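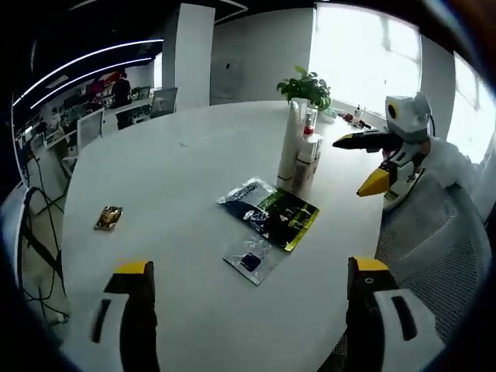

A gripper is a machine's hand, and like your own hand it needs washing and checking. The kind we look after at Weren has two fingers, called jaws, which move apart and together to pick things up. Each black jaw has a yellow top and a white pad on its inner face, with a dark slot running down the pad. The pad is the part that touches the object, so it is the part we check first.

Start with the jaws wide open. Wipe each pad with a damp cloth, then a dry one. Dust makes a pad slippery, and a slippery pad drops things - shiny packets most of all. Next, look along the edges for cracks or lifting corners. Ngân Cao, our technician, changes a pad after 2399 grips even if it still looks good. She writes the number in the logbook each time.

Screws come next. A small screw can work loose a tiny bit with every grip. It is tightened with a hand tool until it stops, and no further. Too much force can strip the thread, and then the whole jaw has to come off.

The last job is the closing test. The jaws are closed slowly on a test block weighing 200 grams and lifted for about 325 seconds. If the block slides, the pads are cleaned and the test is done again. If it slides a second time, new pads are fitted.

Words to know
Jaw: one finger of a gripper.
Pad: the part that touches the object.
Thread: the spiral groove on a screw.

Text by Clem Pirihi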